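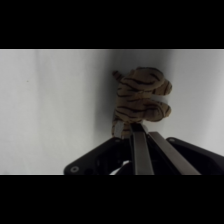 Fig. 1. Striped plush tiger on a pale surface.

SECTION 4: SETTING UP THE BYUN SOUND MAT AND PLAYING YOUR FIRST SESSION

Welcome to the good bit! By now you've unpacked the mat, let it lie flat overnight and charged the Hiro hand unit (see Section 3 if you haven't done that yet, the mat will wait). In this section you'll lay the mat out, join it to the hand unit, find a strength that suits you and lie down for a first full session. Allow yourself a free evening if you can. Most people want to go straight round again once they've felt the low tones come up through the shoulders, and it's a pity to have to stop for the washing-up.

The steps are written for one person setting up at home on the floor. If you're a bodyworker fitting the mat to a treatment table, follow 4.1 and 4.2 as they stand and then read the notes under 4.5 before you put a client on it.

CAUTION: Do not use the mat if you have a pacemaker or any other implanted device, if you are pregnant, if you have epilepsy, or if you've had surgery recently, unless your doctor has said it's fine. The mat is for rest and relaxation. It doesn't treat or cure any illness, and it shouldn't take the place of care you are already having.

4.1 Choosing the spot

1. Pick a floor space long enough to lie down in with your arms a little away from your sides. Carpet, cork and boards all work, and they all feel different! Boards give a brighter, buzzier feel and a thick carpet softens everything, so do try more than one room before you settle.

2. Keep the mat clear of radiators, stoves and underfloor heating that is switched on.

3. Check what's underneath you. In a flat, the lowest tones can carry through the floor to the people below. A folded wool blanket under the mat takes a lot of this away.

4. Turn down the main light. A lamp behind your head is lovely, one in your eyeline isn't.

Note: Glasses of water, singing bowls and loose ornaments on the same floorboards may rattle during the low passages. Some of our users enjoy a bowl answering back from across the room. If you don't, move it.

4.2 Laying out the mat

1. Unroll the mat with the stitched Clultik label facing up and at the foot end. The six sound pads are sewn in at set places for the calves, hips, lower back and shoulders, and the mat feels oddly lopsided if you lie on it the wrong way round.

2. Smooth it out from the middle with the flat of your hands. Don't kneel on the pads while you do this.

3. Find the lead at the left-hand side and run it away from your body, flat to the floor. It should never pass under your back or neck.

4. Put the head cushion at the top. The filled cushion weighs 800 g and is meant to be heavy, so that it stays where you put it. You can take out some of the filling through the zip if it holds your chin too high. Keep what you remove in the cotton bag, as you may want it back when you try lying on your side.

5. Cover the mat with a thin cotton sheet if you like. Avoid thick duvets or fleece between you and the pads, which muffle the upper tones almost completely.

CAUTION: Never fold the mat while the pads are running, and never use it with the cover torn or the lead damaged. Unplug it and get in touch with us.

4.3 Joining the hand unit

1. Push the mat lead into the socket at the base of the Hiro hand unit until it clicks.

2. Hold the round button until the ring glows amber, then let go. The ring turns slowly from amber to white as the unit looks for the mat.

3. When the ring stays white, you'll feel a single soft pulse under the shoulders of the mat. Rest a palm there if you'd like to catch it (it's a rather sweet hello).

4. If the ring goes red, pull the lead out, wait until the ring is dark and start again from step 1. A red ring nearly always means the lead isn't fully home.

5. To add the Hadance session library, open the app on your phone, choose Add a mat and type in the pairing number 761. It's the same for every mat, so there's no need to hunt for a card in the box. You only do this once.

Note: The hand unit works perfectly well without the phone. Four sessions are already stored on it, and plenty of people never use anything else. If phones are banned from your practice space, we cheer you on.

4.4 Finding your strength

Please don't skip this part, even if you've used sound beds before. The mat has a very wide range and what feels like nothing standing up can feel like a great deal lying down.

1. Turn the dial fully down, to the open circle.

2. Lie on your back with your shoulders over the top pads. Bend your knees at first if your lower back prefers it.

3. Press the button once. The test tone starts, low and steady.

4. Bring the dial up slowly until you can just feel the tone in your calves. Stay there for a few easy breaths.

5. Go up again in small moves until you can feel it at the hips and shoulders too. Stop as soon as it's pleasant. There's no prize for going further, and the gentler settings are where a lot of the loveliest detail lives!

6. Press the button twice to save this as your home strength. Every session will begin there from now on.

If your teeth buzz or your nose itches, the strength is too high for your head. Add a folded towel under the cushion, or bring the dial down. Tight jaws pick up more buzz than loose ones, so let your mouth fall open a little.

CAUTION: Stop at once if you feel dizzy, sick, or in pain. Roll on to your side and rest before you sit up.

4.5 Your first full session

We suggest beginning with Slow Tide. It has long swells that travel from the feet to the shoulders and back, and there's space between them to breathe in your own time.

1. Visit the loo. Take off belts, watches and anything with a hard edge in a back pocket.

2. Have a blanket within reach, as you may cool down while you lie still.

3. Turn the dial on the side of the hand unit to the wave sign and press the button once. There's a short silence before anything happens, which gives you time to get comfy.

4. Close your eyes or let them rest on the ceiling. Breathe through your nose if that's easy for you. You needn't match your breath to the swells, although many people find it drifts that way by itself.

5. When the last swell fades you'll hear nothing and feel one soft pulse, as you did at set-up. Stay put for a while. Wriggle your toes, stretch, do whatever your body fancies.

6. Roll to one side, pause, and come up slowly using your hands.

Drink something, have a bite to eat, and leave driving until you feel wide awake.

Notes for bodyworkers
The mat may be strapped to a treatment table using the loops at the corners. Tighten the loops evenly, and test the table yourself, lying down, before anyone else does. Ask your client to set the strength with their own hand on the dial. Ayana Wako, who wrote the session music, likes to run the mat very low under quiet hands-on work and then bring it up a touch once the hands have come away. We've tried it on a whole string of tired colleagues and it's gorgeous.

If you use oils, put a wipe-clean layer under the cotton sheet. Oil that reaches the mat cover will stain, and over time it loosens the stitching round the pads.

4.6 After use

1. Hold the round button until the ring goes dark.
2. Unplug the lead from the hand unit by the collar, not by pulling the cord.
3. Wipe the cover with a barely damp cloth and let it air.
4. Roll the mat loosely from the head end, with the pads on the inside. Store it flat or upright, with nothing on top.

If one pad is silent and the rest are fine, roll the mat out again and run the test tone with nobody lying on it. Still silent? Quote fault code 147 when you write to us, which tells the bench team it's a single pad and saves you a good deal of back and forth.

Mats bought before April have a grey dial with no wave sign. On those, Slow Tide is the first click to the right of the open circle, and everything else in this section is the same.

Section last revised: Saturday, September 21, 2024

Related pages
Section 3: Unpacking and charging
Section 5: Side-lying and seated sessions
Section 6: Washing the cover and cushion
Making your own session in the Hadance app
Strapping the mat to a folding table
Ring colours and what they mean

Contact Clultik Support | © 2024 Clultik | Back to top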